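Ukomden two-arm bench kit: frequently asked questions

By Piret Lapiņa, December
Last updated: Friday, 4:10 pm

What is the Ukomden kit?

It's a bench-mounted pair of small robot arms sold as a set, with grippers, cameras for the wrists, a mounting rail and the control software. Teaching labs and small food-handling outfits are the main buyers. We sell it and support it from our workshop in Fuvville.

What does it cost?

The kit is $2232 including the rail. The arms on their own, for customers who already have a frame, are $1865. Prices are before tax and freight. We can quote for a classroom set if you tell us how many benches you have.

What comes in the crates?

Two arms, two grippers, two mounting plates, wrist cameras and brackets, cables, power supplies, a hex key set and a printed quick-start sheet. The computer is extra. So are the table, the enclosure and anything you want the arms to pick up.

Do I need an enclosure?

We recommend one. Plain grey walls at the back and sides give the cameras a steady background, and they keep people from leaning in while the arms are moving. Customers have built their own from extruded aluminium and whatever panel they had left over. Matte finishes work better than gloss.

How long does it take to set up?

Allow a full day for the first one. Bolting the rail down and mounting the arms takes the morning. Calibration takes the afternoon, and you will probably run it twice. Calibrate again any time a wrist camera has been knocked or unplugged.

Can it handle soft or see-through packaging?

It can, with practice. Clear zip-top bags are one of the harder jobs because the film throws highlights and changes shape every time it's touched. We use napa cabbage in a bag next to a mesh basket as our standard trial, with both arms available to grip the bag. 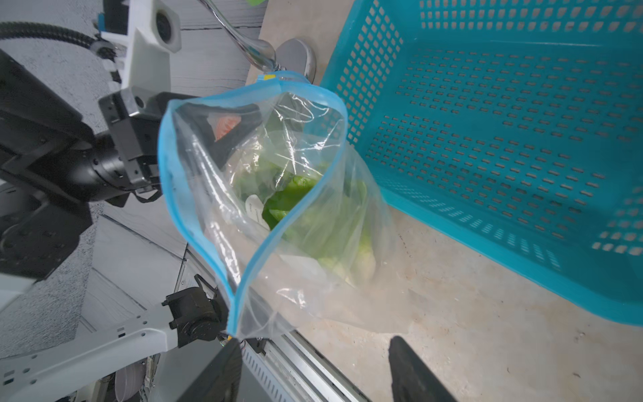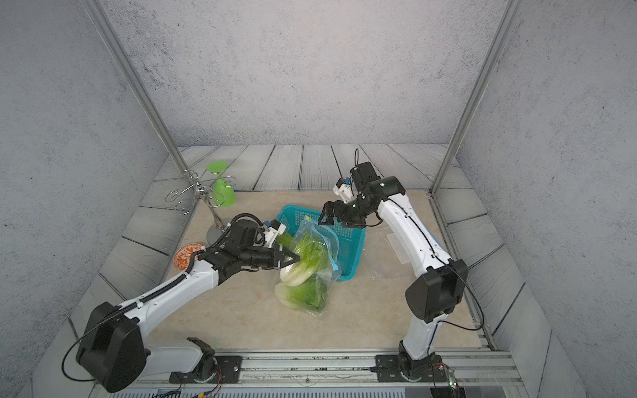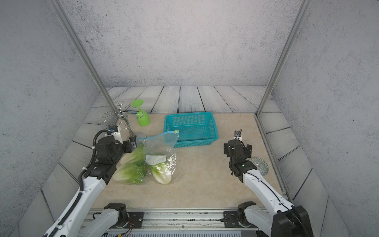

Why does the bag job need two arms?

One gripper can drag a bag but has trouble controlling its mouth. With two, you can take the rim with one arm and a lower corner with the other, and the opening is much easier to manage. If you only plan to move rigid items such as plates or cups, one arm may be enough, and we'll sell you a single.

Will the grippers damage produce?

Set the grip force to low and hold the bag by the film or the rim where you can. Leafy vegetables bruise if the fingers close on the leaves at the default setting. We suggest starting with produce you don't mind wasting. Pad sleeves for the fingers are available as a spare part.

How many demonstrations does it need to learn a job?

That depends on the job. For a simple pick and place, try 19 good demonstrations and see how it goes. For bags, plan on 1000 and vary the starting layout as you record. Move the basket, turn the bag, and leave some other items on the table. A model trained on one tidy layout will fail when the layout changes.

Does the software let me use my own models?

Yes. The control package is called Traltach and it has an open interface for both arms and all cameras. You can record, replay and run a policy from the same screen. Recordings are stored on your own machine and nothing is uploaded unless you turn that on.

Is it safe to work beside?

The arms are light, but they can still pinch a finger or knock a glass off the table. Keep your hands out of the work area while the power light is on. The stop button must be within reach of whoever is running the session. Students under 16 need an adult at the bench.

Can it be used to pack food for sale?

No. The grippers and cable sleeves are not rated for food contact or washdown. Use the kit for training, research and trials.

What does the warranty cover?

Motors, joints and control boards are covered for one year. Cables and finger pads are treated as wearing parts. Damage from liquid is not covered, so shake off rinsed vegetables before you bring them to the bench.

Who does repairs?

Repairs go through Rojanasak, our service partner. Email us first with the serial number from the base of the arm and a short video of the fault. Please don't send an arm back without a return number.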